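Open day at Prusley: what I saw and what I'd still like to see

Speaker notes, lunchtime slot. Keep moving, they will want to eat.

Start with the invitation. "See the future of kitting." Ask who in the room got the same one. Wait for hands.

I went in January. Doors at 9:30, coffee until 10:15, then a 14 minute talk from Mernalura about their new two-arm cell, which they call Nendau. The talk had one number in it that people wrote down: 956 successful picks in simulation. I wrote it down too. Then I asked how many they had tried, and got "we can share that afterwards." I am still waiting.

Slow down here. A count of successes with no count of attempts tells you very little. If they tried 960, great. If they tried 2679, that's a machine that fails more often than it works. Both fit what was on the slide.

Next: the demo. Most of the morning was on a big screen. The simulated cell has a white table, a wooden tray on one side and a turquoise shelf unit at the back. Leave the picture up while I talk.
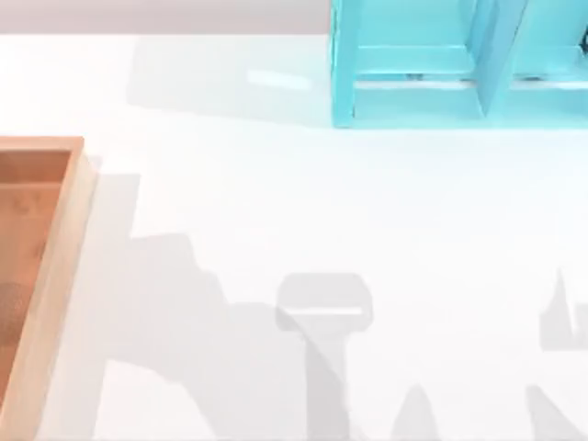

Notes and talk by Finbarr Ó Riain

Look at the lower half of the table. Those gray shapes are shadows from the two arms, and the arms themselves aren't in view. The T-shaped one matches a gripper. The shadows are nicely done, soft at the edges, and there's a little patch of glare by the shelf. Somebody cared about the lighting.

Now look at how much bare white table there is. My packing bench has tape, labels, a broken stapler and someone's gloves on it by 8 a.m. Ask the room: whose bench looks like this? (Pause. Someone will laugh.)

Be fair. Simulation is a sensible place to start, and you don't want to learn about collisions with real hardware. The engineers were polite and knew their stuff. My complaint is with the sales side, who kept saying "the robot does" when they meant "the model did."

Avcı asked the best question of the day, about mixed cartons. Answer: "on the roadmap." Also on the roadmap: shrink wrap, damaged boxes, restarting after a jam.

The brochure says 99 percent. It doesn't say of what. Hold up the brochure.

What I'd ask before signing anything:
How many attempts, and who counted?
Can I bring my own parts?
Can I stay for a full shift?
Who clears a jam, and how long does it take?

I've sent them those four. If they say yes to the second one I'll go back, with a box of our worst cartons.

Questions. Stop by 12:50.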